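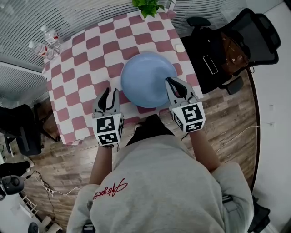

Two Grippers, One Bowl and a Very Long Afternoon

I have picked up a lot of bowls in my life and never once thought about it. Then I spent an afternoon at Ogbonna, a small shop that builds and tests hand-held grippers, and now I can't empty my own dishwasher without planning my approach.

I'd gone there to compare two sets of fingers. The Amska is the one most people start with, a straight, stiff jaw that closes fast and holds hard. The Vallano is softer at the tip and costs more (a pair will run you $533, before the cable). I had been told they feel pretty much the same. They don't!

The idea is simple enough. You hold one gripper in each hand and do the chore yourself, squeezing the fingers open and shut. Cameras watch the patterned cubes on the grippers and work out where your hands went, and later a robot arm gets to learn from all that. The trying-out happens on a little table with a pink-and-white checkered cloth, which made me feel like I should have brought sandwiches.

The bowl was the hard one. It's light blue, round and smooth, and upside down it gives you nothing to hang on to. With the Amska I kept coming in too steep, and the fingers would skate up the side. You have to go in low, with both hands arriving at the same time, and you have to trust the rim. My first clean lift came on try 38, and I yelled loud enough that somebody in the next room yelled back.
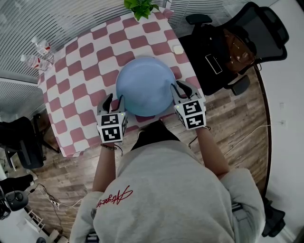 Fingers open on both sides: coming in low at the rim is the trick with a round bowl.

With the Vallano it took me a lot less time, though by then I'd had all that practice, so please don't take my word as science. What I can say is that the soft tips forgive you. If your left hand is a little ahead of your right, the bowl sort of settles between them. The Amska just shoves it across the tablecloth.

On the other hand (sorry), the Vallano is heavier, and after an hour my wrists were complaining. The trigger has a mushy spot halfway through its travel, too, and I never quite got used to it.

Then there's the controller. Both grippers talk to a Girkevex box, and setting it up is the least fun part of the whole business. It wants each hand named and checked before every run, left first, and if you do them in the wrong order you start over. I did them in the wrong order four times. Once it's going it's great, and it had logged 2,287 runs from other people before I ever sat down with the manual.

So which would I buy? For boxes and blocks, the Amska, easily. For anything round or slippery I'd pay up for the Vallano and take a break every half hour. Ogbonna says a lighter version is planned for December, and I've already asked if I can come back and have another go at that bowl.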